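Ratent assembly cell: where we are in May

Hi Yến,

You asked for something longer than my usual two lines before the next payment gets discussed, so get comfortable! This covers the furniture cell at Flustden only. Heino is writing up the software side and I don't want to step on his toes.

Short version first. The cell is running, the arm is back on its proper base, and we have logged 2,049 pick and place cycles since the rebuild. Of those, 109 ended in a stop that somebody had to clear by hand. I'd like that lower and so would you, but most of them come from one habit of the gripper, and I think we're getting on top of it.

What we did to the machine. Akash and I took the gripper off completely and put new pads on the fingers, then spent a long afternoon on the wrist cable (it had been rubbing at the second clamp, and I'd been blaming the controller for weeks, sorry Heino). The cable now has its own little sleeve and enough slack to turn all the way over without pulling. After that we redid the wrist camera calibration from scratch. Benjamín wrote up the steps on one page and taped it inside the cabinet door, so the next person doesn't have to call me during dinner.

We also changed the surface under the parts to black cloth. White glossy plastic on a pale floor was a misery for the camera, and the edges just vanished. Black gives us a clean outline nearly all the time. The price is that cloth moves. It bunches up, the part ends up a bit higher on one side, and then the approach height is wrong. For now we smooth it out before each batch and check the height at two corners, but I want a proper stretched mat and it's in the request at the bottom.
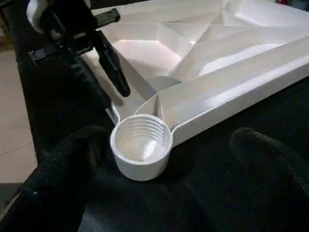 Gripper over the corner of the white panel, with the threaded cup in front.

The corners are where I've spent most of my time. The cup sticks out past the rim on a short neck, and if the finger comes in too low it knocks the neck and shoves the whole panel along the cloth. That is the habit I mentioned. We raised the approach by 6 mm and slowed the last bit of the move, and the knocks dropped off right away. The highlights on the rim are still a pain. When the overhead light hits them the camera sometimes reads a ridge as the outer edge, so Dardo from Daza is lending us a diffuser to try out.

Looking after it has settled into a routine that I'm pretty happy with. Wipe the fingers and the lens in the morning, run the empty test move, listen for anything new. Pads get swapped when they start to shine. Once a week we go over the bolts on the bracket with the torque wrench, and yes, I did find one loose, and no, I'm not saying who put it in.

Still open: the spare finger set from Emau hasn't shipped, and we're down to our last pair. I call them every few days and they're very nice about it. Screwing the legs into the cups is still done by hand, and I wouldn't promise that step before the fingers arrive.

What I'd like from you is a yes on the stretched mat and the diffuser (if Dardo's works), plus 10 more days of Akash's time. He's good at this and I'd hate to lose him to the other project halfway through. Call me if you want to argue about any of it, I'm at the cell most mornings from eight.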